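The Jevar Demonstration

The visitors' sheet at Jevar gave the program in two lines: demonstration of the lid task, then questions. Arash Ansari signed it at the front desk, wrote Endine in the column for employer, and was given a badge with the number 18 on it.

He had been sent to decide whether Endine should lease a cell. Endine packed small goods into rigid boxes, and the packing line had one step left that was done by hand. A person took a lid and put it on a base. The work order described this step in eleven words. The requirements document that Arash had written about it ran to 284 lines.

Kianoush Bakhtiari met him at the door of the lab. She had built the cell and named it Mousavi, after the street where she had rented her first workshop. She explained the controller, the two arms and the stop button, in that order, and asked him to stand behind the line of tape.

"What is the tolerance on the lid?" Arash asked.

"Two millimeters at the start. Less as it goes down."

"And if it starts outside that?"

"It lets go and tries again. You will probably see it."

She started the program. The arms moved at the speed of someone looking for a light switch in a strange house. Arash wrote down the time of the first contact. He had a form for this, with a row for each attempt and a column for remarks. 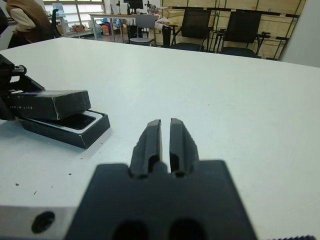
On the first attempt the lid caught on one corner. The left arm held it at an angle for several seconds while the controller worked out what the force readings meant. Then it backed off and lowered the lid to the table. Arash wrote "corner" in the remarks column.

"How many times has it done this?" he asked.

"Some 1000, counting the bad ones."

"Do you keep the bad ones?"

"All of them. The good ones look the same after a while."

The second attempt failed in the same place. On the third, the lid went over the near edge and stopped, and the right arm pressed down on it. The sound was a small one, air leaving a box. Kianoush reached for the log sheet and Arash looked at his form. There was a column for cycle time and a column for force, and both numbers were easy to copy from the screen.

He thought about Jomham, the plant where he had started. He had put lids on boxes there for a whole February. By the end of the first day he had stopped looking at his hands. He could not have said, then or now, what he did when a lid caught on a corner. He must have turned it slightly. There had been no line for that in the work order, and there was none in his 284.

"Could you run it again," he said, "and make it catch?"

"On purpose?"

"If you can."

Kianoush took the lid off by hand, set it down askew and went back to the keyboard. Arash turned the form over to the blank side. When the arm came down he was leaning as far over the tape as the rules allowed, and his own right hand, at his side, had closed on nothing and begun to turn.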